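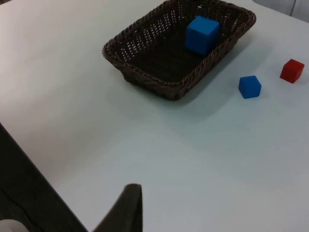

What is the former Kornen pharmacy technician accused of doing?

Police say she took oxycodone tablets from the return bin at the Nornen Pharmacy and changed the disposal log to hide the missing pills.

KORNEN: A former pharmacy technician has been charged with theft of a controlled substance and falsifying business records after an internal audit at the Nornen Pharmacy turned up a shortage in returned medication, police said.

The technician, a Faulkner resident, was arrested at her home in July and released the same evening on her own recognizance. Her name is being withheld until she is formally arraigned in county court. She has not entered a plea.

According to the complaint, the pharmacy accepts unused prescription drugs from nursing homes and hospice patients for destruction. Two employees are supposed to count each return, sign the log and seal the tablets in a numbered bag. Investigators say the technician signed for both people on at least one shift and recorded fewer tablets than had been handed over.

The audit found 100 oxycodone tablets unaccounted for. The complaint does not say how many of those the technician is accused of taking herself, and police said the count could change as older records are checked. 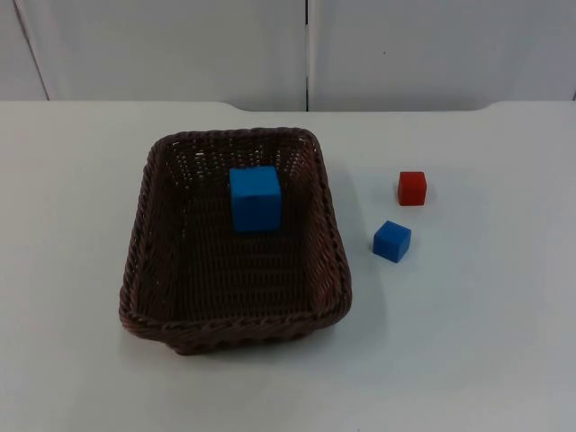

Prosecutor Ngan-ling Hsieh said the shortage came to light when a nursing home asked for copies of its return receipts. The home's own records did not match the pharmacy's log, and the pharmacist in charge called police that afternoon.

"The receipts and the log were supposed to say the same thing, and they didn't," Hsieh said. "We have no evidence that any patient went without medication. These were drugs on their way to be destroyed."

Detectives reviewed security video from the back room and compared it with the signed entries. The complaint says the second employee whose initials appear in the log had already clocked out when the entries were made. That employee told detectives she had not signed them and is not charged.

The pharmacy keeps its disposal records in Prudora, an inventory program that saves the time of every change. Printouts from the program were turned over to police along with the paper log. Hsieh said some entries had been edited after closing, with one change made at 9:40 p.m.

A defense attorney for the technician declined to discuss the records but said his client had worked at the pharmacy without a complaint against her and intends to contest both charges.

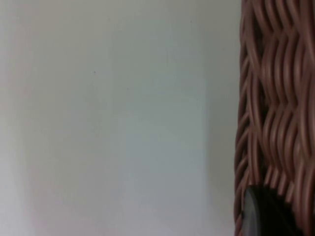
A woven item beside a pale gray-white surface.

The pharmacy remains open. In a short statement, its management said the technician was dismissed the day the audit was finished and that returned drugs are now counted at the front counter in view of the pharmacist. Customers who dropped off medication do not need to do anything, the statement said.

The state pharmacy board has been notified and will decide separately whether to suspend the technician's registration. Board reviews of this kind usually wait for the criminal case to move forward, Hsieh said.

If convicted of the theft charge, the technician could face up to two years in jail. The records charge carries a fine and possible probation. Police are still going through 20 boxes of paper receipts taken from the pharmacy's storage room, and Hsieh said more charges could follow.

Nursing homes in Kornen and Faulkner that sent medication to the pharmacy have been asked to keep their return receipts and to make copies available to detectives. Arraignment has not been scheduled.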